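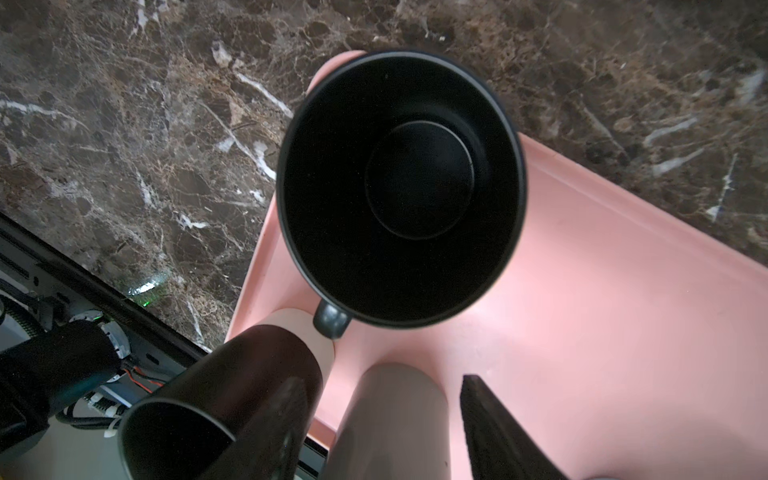

# Tidby: the Pevness School registers, typed up

Hi! I teach fourth grade, and Tidby is what my class and I call the big spreadsheet we made out of the old attendance registers from Pevness School, a two-room schoolhouse that used to stand out on the Pai road. Our school inherited the registers in a trunk along with a hand bell and a lot of mouse damage. I wanted my students to work with a real historical source (a messy one!) and we ended up with something other teachers kept asking me for, so I've put it all in one folder.

Version 2, January 5, 2019. Version 1 had the spring terms sorted wrong, so please throw it out if you still have a copy.

## What you get

- `tidby_rows.csv`: the main table, 3919 rows, one row per child per month
- `tidby_children.csv`: one row per child, 351 children in all
- `tidby_remarks.txt`: the teachers' margin notes, in page order
- `pages/`: scans of the 776 register pages we typed from
- `lessons/`: my lesson plans, plus two that Pavithra Chettiar wrote for her sixth graders

Everything is plain text or PDF. It opens fine in whatever spreadsheet program your school has.

## The columns

The main table has 9 columns:

| Column | What's in it |
|---|---|
| `page` | scan number, matches the file name in `pages/` |
| `term` | fall, winter or spring |
| `month` | spelled out, in English |
| `child_id` | matches the children table |
| `age` | as the teacher wrote it, so expect kids who stay eight for two years |
| `days_open` | days the school was open that month |
| `days_present` | days the child came |
| `reason` | reason for absence, if the teacher gave one |
| `typed_by` | a code for the student pair who typed the row |

Blank means blank in the register. A question mark means there's writing and we couldn't read it. Please don't mix those up. My first batch of kids did and I spent most of a winter break fixing it.

## How we made it

Students worked in pairs, one reading aloud and one typing, and then they traded seats. A second pair typed the same page again without looking at the first version. I ran both through Rasari, a little comparison script my sister wrote for me, which prints every cell where the two versions disagree. Then the four kids sat down with the page and argued it out. Those arguments were the best part of the whole project! I've had nine-year-olds debate whether a squiggle says "measles" or "needed" for a full class period, and one of them went home and practiced old handwriting with a dip pen.

If they couldn't agree, I made the call, and if I couldn't make the call, it got a question mark.

## Things to watch for

**Spelling.** We kept the teachers' spelling in `reason`. "Tater picking" and "potatoe work" are both in there. If you want to count farm absences you'll need to group them yourself, and I'd have your students do it, it's a great lesson on how somebody has to decide what counts as the same thing.

**September.** Attendance looks terrible every September. Harvest, mostly. One teacher gave up on the reasons and just drew a line down the column, so those cells are blank even though a whole row of kids was missing.

**Ages.** See above. I wouldn't put an average age on a poster.

**Missing books.** The registers aren't continuous. At least one volume is gone between the blue-backed book and the brown one, and a few children simply vanish from the records there. My students wanted to know where they went. So do I.

**Names.** The children table uses initials for first names and full last names. There are still families with those last names in town, and two of them asked me to leave first names out.

**Language.** A few of the margin notes say unkind things about children and their parents. Please read `tidby_remarks.txt` yourself before you hand it out. I use a short selection with my class and Pavithra uses nearly all of it with hers.

## Using it in class

Start small. I give each table one month and ask, "Who was at school, and what were the others doing?" Graphing comes later. The lesson called `one_child.pdf` has each student follow a single `child_id` from first row to last and write a page in that child's voice. It takes four class periods and I've never managed it in three.

If your students are younger, print the pages and skip the spreadsheet altogether.

## Sharing and fixes

Use it for teaching, change it, copy it for the teacher next door. Please don't sell it, and please keep the part of this file about names.

If you find a mistake, send me the page number, the `child_id` and what you think it should say. My current class checks fixes on Fridays' worth of leftover time at the end of the month, so be patient with us.

Thenmozhi Unnithan, Room 9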